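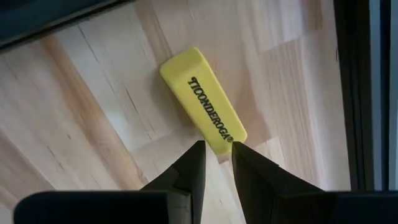

Goma de borrar Ticonderoga, en amarillo.

¿Qué diferencia hay entre «tomar nota» y «acoger con satisfacción» en un comunicado ministerial?

Publicado por lector_de_anexos en Política internacional > Diplomacia y tratados
244 visitas

Buenas. Estoy leyendo el comunicado final de la conferencia ministerial de Mavberg para un trabajo de la facultad y empiezo a sospechar que está escrito para que no lo lea gente como yo. Son 56 párrafos. En el 20 los ministros «acogen con satisfacción» la propuesta de Wan sobre los pasos fronterizos, y en el 25 «toman nota» de la propuesta de Umis sobre exactamente los mismos pasos fronterizos. No se dice en ningún sitio que una gustara y la otra no.

Mi profesora dice que ahí está toda la noticia. La prensa dice que hubo «amplio consenso». ¿Alguien me explica si los verbos significan algo o si se reparten por sorteo? Y de paso: ¿esto obliga a alguien a hacer algo?

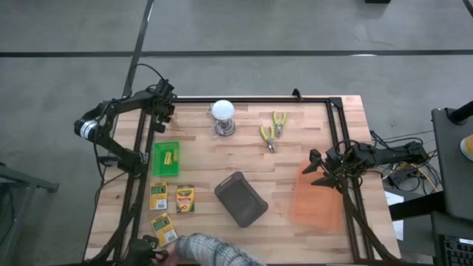 Mesa de madera sobre suelo de hormigón gris.

parrafo_operativo
Significan, y mucho. A las delegaciones se les va media noche en el verbo y cinco minutos en lo que viene detrás. De más cariño a menos, la escala va más o menos así:

«Respaldan» o «hacen suya»: la propuesta ya es de todos, al menos hasta que haya que pagarla.
«Acogen con satisfacción»: nos gusta, siga usted, ya veremos.
«Acogen con interés»: alguien en la sala no quería la satisfacción.
«Toman nota»: sabemos leer y consta que el papel existe. En principio no es ni aprobación ni rechazo.
Silencio total: la propuesta ha pasado a mejor vida, o a un grupo de trabajo.

Así que Wan salió mejor parada que Umis, sí. Pero cuidado con leerlo como una bofetada. A veces quien presenta la propuesta prefiere un «toman nota» a que se la borren entera, y se vuelve a casa diciendo que «figura en el texto final». Busca el comunicado de su propio ministerio y verás que el párrafo 25 aparece como un triunfo histórico.

Lo de «amplio consenso» suele querer decir que al menos uno protestó. Si hubiera habido consenso a secas, habrían escrito consenso.

Para el trabajo te recomiendo comparar con el texto del año anterior, párrafo por párrafo. Un «instan» que se convierte en «invitan» da para dos páginas – tres si la profesora es generosa con los márgenes.

viajero77
Los verbos son decoración. Yo estuve en Zulanari cuando la cumbre y lo único que cambió fue el tráfico, que fue a peor. Un comunicado no vale ni el papel.

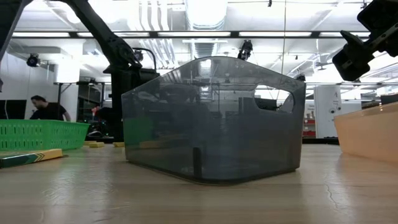 Por letra_pequeña – respuesta editada en mayo, 20:25

Matizo lo anterior, que el tráfico también es un dato pero no contesta la pregunta.

Un comunicado de este tipo normalmente no es un tratado: no se ratifica y no puedes llevar a nadie ante un tribunal solo por incumplirlo. Es un compromiso político. Ahora bien, el título no lo decide todo. Si el documento dice «las partes convienen» o «se obligan», trae cláusula de entrada en vigor y lleva firmas, yo lo leería dos veces aunque arriba ponga «comunicado». Si dice «los ministros expresan su intención», duerme tranquilo.

Mira también las notas al pie. Cuando un país no puede bloquear un párrafo pero tampoco tragárselo, pide una nota del estilo «la delegación se reserva su posición». Va en letra diminuta y a menudo pesa más que el párrafo al que cuelga.

Y una corrección a parrafo_operativo: «acogen con interés» no siempre está por debajo de «acogen con satisfacción». Depende del foro, y hay secretarías que lo usan solo para no repetir verbo. Consulta la versión en el idioma en que se negoció antes de construir una teoría sobre una traducción.

lector_de_anexos
Gracias a los dos primeros tercios de las respuestas. He mirado las notas al pie del 25 y hay una, de Umis, reservándose su posición sobre su propia propuesta. Abro otro hilo.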